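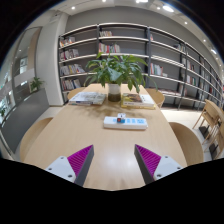
Häufige Fragen zum Teilprojekt Greifdaten, Skelalstead

Was wird hier untersucht?
Ob sich ein Greifmodell aus Vorführungen lernen lässt, die Menschen mit einem Handgreifer aufnehmen, ohne dass dabei ein Roboterarm läuft. Die Methode heißt intern Skatura.

Wie entsteht eine Aufnahme?
Eine Person führt den Greifer mit der Hand, die Kamera sitzt am Gerät und blickt über die beiden Finger hinweg. Gespeichert werden das Bild, die Öffnungsweite der Finger und die geschätzte Lage des Greifers im Raum.

Warum ist das Bild rund?
Wir verwenden ein Fischaugenobjektiv. Die Ecken bleiben schwarz und werden vor dem Training maskiert. Das Bild wird nicht entzerrt.

Warum an einem Tisch vor einem Bücherregal und nicht im Labor?
Die Lageschätzung braucht Struktur im Hintergrund. Buchrücken, Stühle und Pflanzen liefern genug Merkmale, eine kahle Wand dagegen kaum. Schwierig bleiben Spiegelungen auf der Tischplatte und Glasflächen am Bildrand.

Wie viele Vorführungen gibt es?
Aufgenommen wurden 639, nach der Prüfung blieben 563 übrig. Aussortiert wird, wenn die Lageschätzung abreißt — meist bei zu schnellen Drehungen.

Was kam im Versuch heraus?
Am Arm gelangen dem Modell 43 von 60 Griffen. Bei den übrigen 17 schloss der Greifer meist zu früh. Flache Gegenstände sind der häufigste Fall.

Lässt sich das Ergebnis auf andere Greifer übertragen?
Bisher nur, wenn Fingerform und Kameraposition gleich bleiben. Einen Vergleich mit dem Greifer von Treltex bereitet Thảo Thân vor.

Sind die Daten öffentlich?
Noch nicht. Geplant ist eine Freigabe im März, zunächst ohne Aufnahmen, auf denen Personen zu erkennen sind.

An wen wende ich mich?
Zur Methode an Ailbhe Nic Aodha, zu den Daten an Hiếu Mai.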